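rev. 2024-09-05, replaces the August sheet

## 4. Laundry station: start of shift

For attendants at Prestesen. Arm is the Jako unit, scheduling is Hovumeo. You no longer load by hand. You sort, check pockets, pick the program, and watch the first load go in.

1. Log in to Hovumeo, station 8. Old paper tally is gone, dont fill it in.
2. Sort into baskets. One basket per load, nothing hanging over the rim on the machine side.
3. Pockets. Still your job, arm can't do it.
4. Basket left of the washer. Not in front.
5. Set the program knob yourself. Arm does not touch the panel.
6. Door fully open. Press READY, step back behind the line.

**CAUTION:** Hands out of the door opening once READY is lit. Fingers will close on a sleeve with you in it. Want something back out? Press HOLD first, wait for the tone.

**Note:** Reach is 600 mm from the base plate. Basket further than that = error 308, and it just sits there.

### 4.1 Approach

Fingers come in low and open, one either side, then rise to the door.
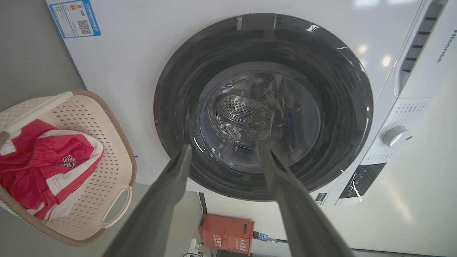

7. First load only: stay and watch. If a finger drags on the rubber seal, HOLD, then re-teach the door (section 6).
8. Error 178 is a dropped item. Pick it up, back in the basket, READY again. No need to log it.
9. Loads two onward, go fold. Hovumeo pings the handset when a basket is empty.

**Note:** Folding targets have not changed. If the pings pull you off the table too much, tell Caron support, they can batch tehm.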